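How Baskets Are Made

People were making baskets long before they had metal tools, and in many places before they made clay pots. A basket does not need an oven or a machine. It needs something that bends without snapping, and a person who knows the pattern.

Most old baskets have rotted away, because they were made from plants. Scientists often learn about them from clay instead. If someone pressed wet clay against a basket, the pattern stayed behind in the clay after the basket was gone.

What baskets are made from

Basket makers use whatever grows nearby. Willow is a small tree with long, thin branches called rods. Rattan is a climbing palm that grows in warm forests in Asia. Other baskets are made from reeds, grasses, pine needles, straw, or strips of oak. Today some are made from plastic strands that are shaped to look like rattan.

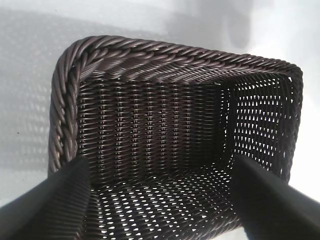
Willow rods are usually cut in winter, when the leaves have fallen. Dry rods are stiff, so the weaver soaks them in water first. Thick rods can need days in the tank. After soaking they are wrapped in a damp cloth so they stay soft while the weaver works.

Stakes and weavers

A woven basket has two kinds of parts. The stakes are the ribs that stand up from the base. The weavers are the strands that go in and out between them – in front of one stake, behind the next, and so on around the basket. On the next row the weaver does the opposite. Each row holds the one below it in place.
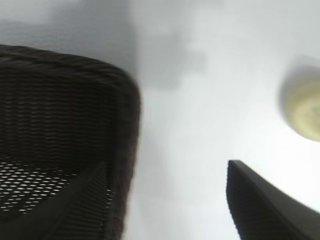 The base comes first. For a round basket, the weaver crosses a few short, strong sticks in the middle and weaves around them like a spider's web. Then the stakes are pushed in beside the sticks and bent upward. This bend is called the upsett, and it decides the shape of the whole basket. If the stakes lean out, the basket will be wide at the top.

Eamon Corrigan teaches basket making in Gruscombe. His beginners start with a small round basket that takes 3 hours. "They all pull too hard on the first one," he says. "The sides creep in and it ends up looking like a vase."

Tight or open?

Some baskets have walls packed so closely that they can hold seeds or flour. Others have gaps left on purpose. Gaps let air move through, which helps keep onions and potatoes from going moldy. They also make a basket lighter. Fishing baskets have gaps so the water can run out.

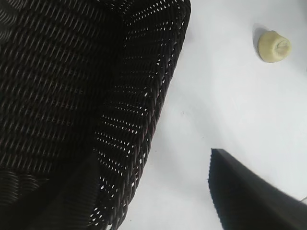

There are other ways to make a basket, too. In coiling, a bundle of grass is wound around and around like a snail's shell and stitched to itself. In plaiting, flat strips cross over and under each other, a bit like a paper place mat. In twining, two weavers go around together and twist between the stakes.

Finishing the rim
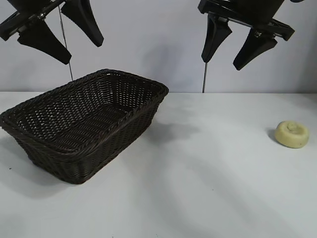
When the sides are tall enough, the ends of the stakes are still sticking up. The weaver bends them over and tucks them behind each other to make a border, which stops the rows from sliding off the top. Borders get bumped and grabbed more than any other part, so they are often made thick. The dark basket on the white table has a rim of twisted strands, like rope, going all the way around its opening.

Handles are added last. The weaver pushes a strong rod down into the side and wraps thinner rods over it.

Words to know

Rod: a long, thin willow branch
Stake: an upright rib in the side of a basket
Weaver: a strand that goes in and out of the stakes (also the person doing it!)
Upsett: the place where the stakes bend up from the base
Border: the finished edge at the top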